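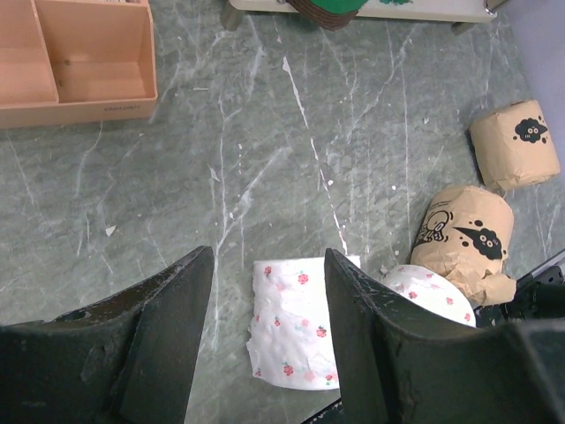

Photo: Ifor Jenkins

My mother-in-law has kept every letter anyone ever sent her. When she moved out of the big place in Peltmont in April, the letters came to us, in 13 shoeboxes, and I have been reading them at the kitchen table in the evenings when I should be doing other things. I asked first! She said go ahead, there's nothing in there that would make a vicar blush, and then she thought about it and said well, maybe the blue box.

So this post is about letters, and about the fact that I've started writing them again, and how bad I was at it when I started.

Let me back up. I used to write letters all the time. I had a pen pal from age 12 until I was in college, a boy called Loïc Ferrand whose school was twinned with mine. He wrote in English and I wrote in terrible French, and we told each other what we had for dinner. That was pretty much it for the first couple of years. Dinner, the weather, a dog. I still have most of them and they are wonderful. There's one where he spends a page and a half on a stew his grandmother made wrong. I can't tell you what I had for dinner a week ago, but I know what Loïc had one winter night when we were both 13, and I know that he didn't finish it.

Then email came along and I did that thing everybody did where you say "this is so much easier, we'll write MORE now." We wrote four emails. The last one is from me and it says "sorry so short, will write properly soon."

Anyway. The shoeboxes. What struck me, reading them, is how little happens in a good letter. There's a run from a cousin of hers who lived out at Vilosholm, and this woman wrote every other week for years, and I'd say the biggest event in the whole stack is a neighbor's fence blowing down. But you get the fence for four letters. First it's leaning, then it's down, then there's an argument over who pays, then she's decided she likes the view better without it. I was completely hooked. I read the last one standing up with my coat on, because I was supposed to be leaving to pick up my daughter.

I decided I'd write one letter a week. Real ones, on paper, with a stamp. I bought a pad from the stationer in Flodbridge (the one next to the pharmacy, with the grumpy cat) and I already had a pen I liked, and I sat down with a cup of coffee to write to Ifor, who is my oldest friend and who I figured would be the easiest.

It took me an hour and a half and it was terrible. It read like a performance review. I told him about work, then the kids in order of age, then our vacation plans, and then I asked him three questions in a row and signed off. I mailed it anyway. He called me up when he got it and asked if somebody had died.

My second try was to my aunt and I went too far the other way and got very deep about time passing. She's 84 and she does not need me explaining time passing to her.

What finally worked was going back to Loïc and the stew. I picked one small thing that had happened that day and just started with it, no hello-how-are-you, no apology for being out of touch. Our washing machine had walked halfway across the utility room during the spin cycle, and I told my aunt about that. It took up most of two pages. Once I was done with the washing machine I found I'd wandered into something about my dad, and then something about a coat I used to have, and then I was out of paper. She wrote back in 6 days, which for her is lightning, and told me about a washing machine she'd had on Chevalier Street that caught fire. I'd never heard that story in my life. My own mother had never heard it!

So now I have a few habits, for what they're worth.

I keep a scrap of paper by the kettle and jot down things as they happen. Just a word or two. This week's says "geese," "wrong soup," "Mr. P's new hat." By the time I sit down I've got plenty.

I don't reread. If I reread I start fixing, and if I start fixing I never mail it. My handwriting goes downhill around the bottom of page one and I let it.

I never apologize for how long it's been. Nearly every letter in the shoeboxes opens with an apology and they're the only boring sentences in there. I do still start writing one sometimes, out of pure habit, and then I have to turn it into something else. "Sorry it's been" turned into "Sorry to report the geese are back," which I was pretty pleased with.

And stamps - buy way more than you think you need. I've lost more letters to not having a stamp in the house than to anything else. They sit on the hall table, they start to feel old, and then the news in them is stale and I feel silly sending it.

I should say that not everyone writes back. A few people text me to say thanks for the letter, which is fine, and one friend sent a voice message of her reading my own letter out loud to her husband in the car, with him asking questions. I've kept that one too. I don't know where you keep a voice message, though. It isn't going in a shoebox.

I haven't opened the blue box yet. I've moved it to the top of the dresser and I look at it when I go by. My mother-in-law asked me on the phone if I'd gotten to it, in a voice that was a little too casual, and I said no, and she said "well, there's no rush," and then told me to start from the back.

The other thing is that I looked up Loïc. I found a street address that could be his, or could belong to some other man with the same name who's going to be very confused. I've got the letter half written. It starts with what we had for dinner.

Posted in: Everyday Things, Paper & Pen, Family

Get new posts by email. No spam, unsubscribe whenever you like.

We use cookies to keep this site running. By continuing to browse you agree to our use of cookies. OK

Contact | All rights reserved | Back to top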